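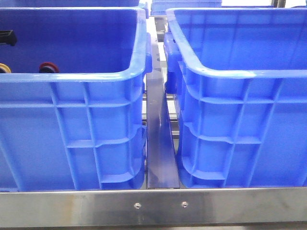 In Praise of the Second Crate

My grandmother ran her kitchen on the principle that you should own two of anything you use every day and one of everything else. Two paring knives, two dish towels on the hook, two big mixing bowls that lived one inside the other. She owned exactly one good platter, and she would have been puzzled by a person who wanted a spare. I have been thinking about her rule a lot this fall, mostly while looking for tape.

We moved in November, you see, from a house we had lived in long enough to stop noticing it. I won't bore you with the whole business (my sister got the whole business, over the phone, several evenings running), but I will tell you that when you move you find out what you own, and I found out that I owned eleven kinds of storage container and not one lid that belonged to its neighbor. Round ones, tall ones, a wicker thing with a broken handle, a set of cloth cubes that sagged if you looked at them sternly. I had bought every one of them on a day when I wanted to become a tidier person.

I think that's where most of us go wrong. We shop for storage the way we shop for New Year's resolutions. There was a Sunday, years ago, when I drove 44 miles to a store that sold a modular closet system called Uratix, and I came home with clips and rails and little frosted drawers, and I was so happy! It fit together beautifully for as long as I wanted precisely what its designer thought I would want. Then my son took up the trombone.

A plain crate makes no such guesses about you. It has a floor and four walls and an open top, and it will take potatoes in October and mittens in January without complaint. If you have two that match, you have something better still, and here I come around to my grandmother again. With two you can sort. One for keeping and one for giving away, or one for clean and one for muddy, or one for the front of the van and one for the back. A single crate is just a place where things pile up. The second one makes you decide.

I said something like this to Xinyi Tan, my neighbor at the old place, when she came over to help me wrap glasses. She ran the stockroom at a garden supply place called Jallell for a good part of her life, and she told me they'd had 3591 different items on the shelves at one point and three sizes of crate to hold them all, and that the middle size did nearly all of the work. She had fought off every fancier arrangement the owners proposed. "If I have to think about the box," she said, "I'm not thinking about what's in it." I wrote that on the side of a carton, and it's still there, in my garage, next to the word GLASSES.
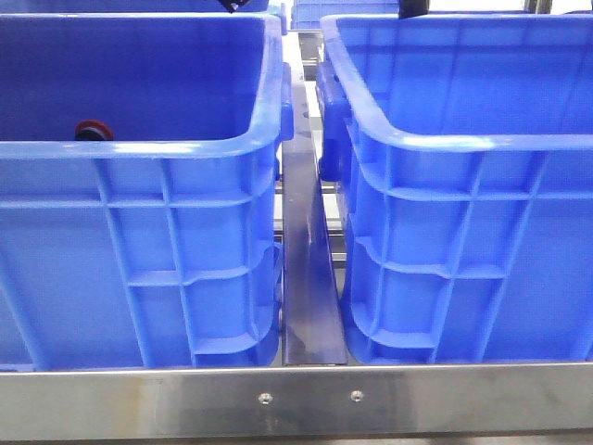 A matching pair in blue plastic, side by side on the rack.

Now, I can hear the objection, because my husband makes it. He says a house is not a stockroom, and that a home ought to have a bit of charm about it, and he's right, and I wouldn't want to live anywhere that didn't. I love a basket. I have kept the wicker thing, broken handle and all, and it holds the yarn I don't knit with. But charm is for the things you want to look at. The shelf in the garage, the floor of the pantry, the landing where the boots go — these are working places, and I think they deserve working objects, ones you can rinse out with a hose and stack and forget.

There's a thrift argument too, and I'll make it briefly, since I have gone on. When my mother-in-law added up what we had spent on organizing things over the years (she found the receipts in a drawer, and she's not a woman to let a drawer of receipts go by), it came to 1096 dollars. Most of that went to the donation center on Liao Street, in the back of a borrowed car. The few crates we had picked up secondhand along the way made the trip to the new house full and went straight to work when they got here.

So if somebody you love is moving this winter, and you're wondering what to bring, by all means bring soup. Bring it in a pot you don't need back. But set it down inside a good sturdy crate, and if you can manage it, bring the one that goes with it, too.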